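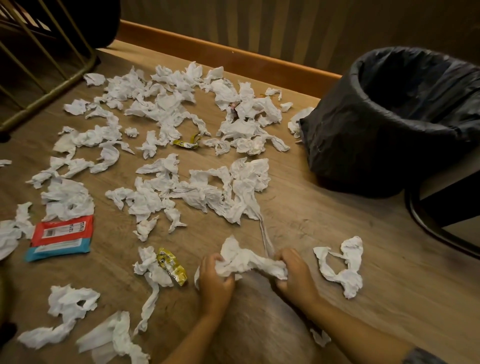 Progress report to the Stillero Fund: surgery support in Lallitz district

Prepared by Mounir Fahmy, programme coordinator

Situation at the end of September

In this period the fund has paid for 111 operations at the Quintana clinic. Most of them were hernia repairs and cataract operations, and 8 were burn contracture releases, which need a longer stay and a second visit for the dressing. All patients were referred by the district nurses, as we agreed in the first plan.

Monthly donors

We have now 682 monthly donors. The number grew slowly in the spring and better in the summer, after we began to send each donor a short letter on the patient he or she supports. In total 1422 letters were sent. Some donors wrote back with good wishes, and we translated these and gave them to the families.

Difficulties

The transport of patients from the hill villages remains our weak point. The bus does not run in the rainy weeks, and several operations had to be moved to a later date. We also changed our patient records to the Kelinix system, and during the change the payment to the clinic was late. I have apologised to the director and the account is settled.

Next period

We ask for your permission to move the unspent part of the training budget to transport. With this we would hire one vehicle for two mornings each week. The detailed costs are in the annex, and I am ready to answer your questions by telephone, best before 10 in the morning.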